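Nov 11, 2021
Bench notes, PC teardown and refit (Drusora tower)

Back on the desktop tower today and I'm really pleased with how this one is laid out! Case on its side, side panel off, everything facing up. I keep saying it, but laying the tower flat on the slatted bench makes such a difference: the board is right there, and the socket lever is easy to get at.

The gray tray is my favorite thing in the room at the moment. Zoia redrew the pegs in July and it shows. The hard drive stands upright, the CPU sits in its square pocket, and the RAM stick lies flat in a slot. No more hunting through anti-static bags. Tyson wants the walls by the CPU pocket a hair lower so you can pinch the chip by its edges, and I agree — note for the next print.
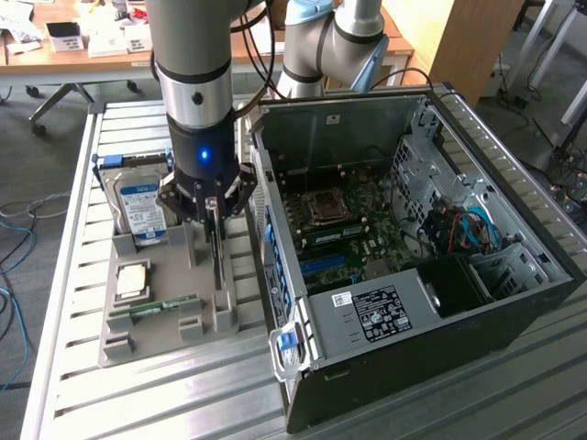 Order I want to stick to from now on when refitting: CPU first, lever down, then memory, then the drive in its cage, then cables. Liên prefers the drive before the memory and we argued about it happily over lunch. Her point is that the drive cage end gets crowded once the blue cables are routed. My point is that I like the board finished before I touch anything else. Try it both ways on the Pinov case and see who's right.

Things to remember:
Check the pins in the empty socket with the loupe before anything goes near it.
Fold the red and black wires back toward the bays so they don't flop over the memory slots.
Keep the hard drive label facing out so the serial can be read without lifting it.
The CPU is logged as part 355 and the loose RAM stick as 122. Ánh has the sheet.

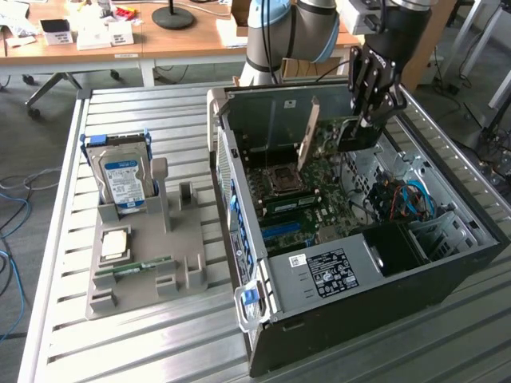 Tower open on the bench, CPU socket empty, parts fixture to the left.

I had forgotten how nice the inside of these older cases is. Blue latches for the cards, a carrying handle, bays you can see straight into. Whoever designed it clearly expected people to open it up, and I love that.

Still to do: ask Nghĩa for thermal paste (the Marti tube is down to the last squeeze), print the tray with the lower walls, and wipe down the fan shroud before the panel goes back on.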